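# Besuch in der Seilerei Jodeck

15. März 2023

Seit Dezember lag der Zettel mit der Telefonnummer an meiner Pinnwand, und jetzt hat es endlich geklappt mit dem Tag der offenen Tür in Plikham! 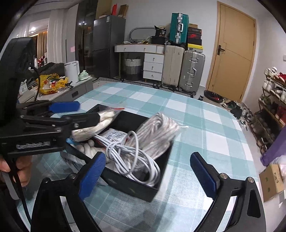
Die Anfahrt zog sich, der Bus aus Jammont hält nämlich an jeder Milchkanne, aber dafür stand im Hof schon der Kaffee bereit, und Edvin Aasen, der den Betrieb in vierter Generation führt, gab jedem von uns die Hand (ein Händedruck, den ich im Bus zurück noch gespürt habe).

Angefangen haben wir in der Reeperbahn, also der echten, der langen Halle, in der die Seile geschlagen werden. 322 Meter misst sie, und man geht auf alten Dielen, die bei jedem Schritt ein wenig nachgeben. Es riecht nach Hanf und Teer, ein bisschen auch nach Pferdestall, und ich hätte dort ewig stehen können. Herr Aasen ließ zwei Kinder an der Kurbel drehen, während er selbst mit dem Lehrholz rückwärts ging und uns erklärte, warum die Litzen gegen die Garne gedreht werden müssen. Beim zweiten Mal habe ich es dann auch verstanden, glaube ich.

Im Lager nebenan hängen die fertigen Stücke, von der Wäscheleine bis zum Glockenseil. Bis zu 2.000 Kilo trägt das dickste, das für einen Kunden in Carbone bestimmt ist. Meine Schwägerin wollte unbedingt wissen, ob man so etwas waschen darf. Darf man, aber nur kalt, und dann muss es lang gestreckt trocknen, nie auf der Heizung!

Zum Schluss gab es Linsensuppe und für alle, die noch Geduld hatten, einen kleinen Spleißkurs. Mein Augspleiß ist krumm geworden, hält aber den Schlüsselbund. Der nächste offene Tag ist wieder im Dezember, Anmeldung telefonisch, und feste Schuhe sind keine schlechte Idee.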